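Lalside Room Refit: Progress Report to the Dranby Fund
October

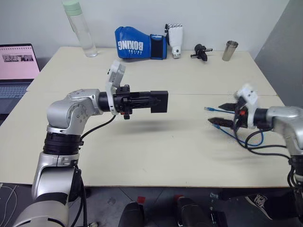 The Storden room has its tables back, and they are the main thing to report this time. We kept the pale ones and pushed them up to the plain off-white wall. The original bid promised a single long worktop made to measure. What we have is a matte surface with a faint seam in it, and I doubt the made-to-measure version would have served anyone better at the price Tóth quoted.

Spending this period came to 343 dollars against a line of 2000. Of that, 294 went on wall paint and filler. The rest was table feet and screws. I would not read too much into the low figure, as the flooring invoice is still outstanding and will take a large bite out of what remains.

Where I am less convinced is storage. The plan says items will be "returned to shelving after each session." The shelving went in 4 weeks ago, and things still get parked along the back of the table, a tall water bottle with a green cap among them. A second shelf unit is in the plan for next quarter. I would like to hold that money until the first one is being used, and I ask the Fund to agree to the delay.

The color was chosen to make the room feel brighter. Two users have said it does. Two users is not evidence, and I have left the "improved environment" box on the form blank - it can be filled in when the survey is done.

Still open:
Flooring invoice from Tóth, promised for Monday and promised before that.
A decision on joining the tables permanently. My preference is to leave them as they are.
Door closer, which was reported fixed and is not.

The next claim will cover flooring only.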